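### 4.2 What listings say about kitchens

Renters who search for a short stay from a phone spend very little time on any one listing, and the listings return the favor. Our sample holds 1194 vacation rentals drawn from two booking sites, Fasalell and Pereyra, all of them offered for at least one night in February. We kept only the listings with a written section on the kitchen, which left 553. The rest mentioned a kitchen in the title and then moved on to the hot tub.

Two coders read each kitchen section and marked every claim as either checkable ("four burners") or atmospheric ("a chef's dream"). Agreement between them was good on the first kind and poor on the second, mostly over the word "stocked." One coder took it to mean pots and pans. The other, who has rented more cabins, took it to mean salt. We settled the matter by giving "stocked" a category of its own, where it is the largest single entry and tells a guest next to nothing.

Counter space was the item guests asked hosts about most often before booking, and the one hosts wrote about least. When the counter did come up, it was for its material. Marble appeared far more often than any measure of length or depth, and small loose items such as cutting boards were usually left to the photos, if they turned up at all (Figure 3).
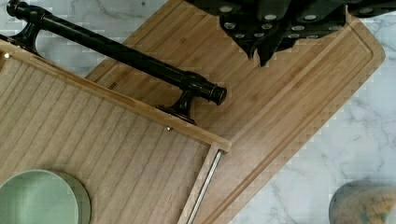
**Figure 3.** Bamboo cutting board with a juice groove, on a white marble countertop with gray veins.

The Dandden search tool, which both sites license, makes this worse in a modest way. It cuts the kitchen section at 500 characters on a phone screen, and hosts tend to put the adjectives first. In 64 listings the only checkable claim sat past the cut, so a guest on a phone would have to tap "more" to learn that the place had an oven.

We also tried sorting the listings with Dronix, a text scoring package built for home sales. It ranked long kitchen sections above short ones almost without exception, and gave its top score to a host who had pasted the same paragraph in twice. We dropped the scores and went back to the coders, who were slower but noticed. Section 4.3 applies the same coding to bathrooms, where "spa-like" takes over the work done here by "stocked."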